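Rescuing tired paperbacks at home

I love a secondhand novel, and I love it even more once the spine has stopped shedding pages! Most of my repairs need only PVA glue, a thin brush and wax paper. Fan the loose pages a little, brush a thin line of glue along the inner edge, slide them back in and leave the book under something heavy for 12 hours.

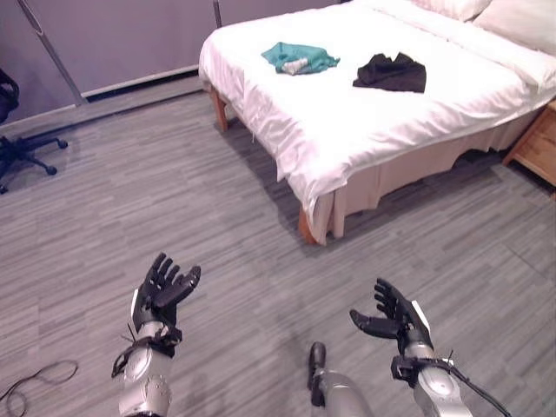

Wax paper goes on both sides of the repair, otherwise you'll glue chapter one to chapter two (I've done it with a Nyberg paperback, and it was a good one too). Tracey Treloar showed me how to put the glue on with a knitting needle when the gap is too narrow for a brush, and it works beautifully.

Musty smell? Stand the book open in a lidded box with a cup of baking soda beside it - beside it, never on the pages - and give it a week. My worst case, 153 pages of Anilness short stories, needed 2 rounds. 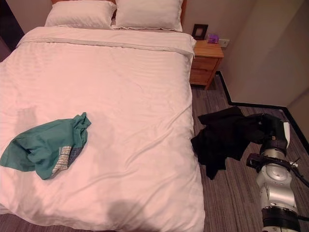 White bedding with the sheet folded back below the pillows.

Pencil marks come off with a soft white eraser, working from the spine outward. Ink I leave alone. I rather like reading what a stranger underlined!
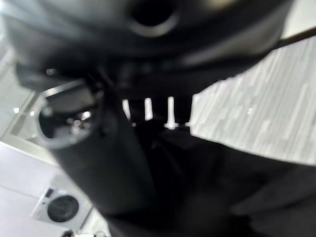

New covers are the fun part. Wrap the book in heavy paper, fold the flaps in and keep the glue off the original cover. I'm making one now in matte black with soft gray shading, like the curved casing in the photo, and the title will go on in white pencil. Crease each fold with the back of a spoon before you tuck it in.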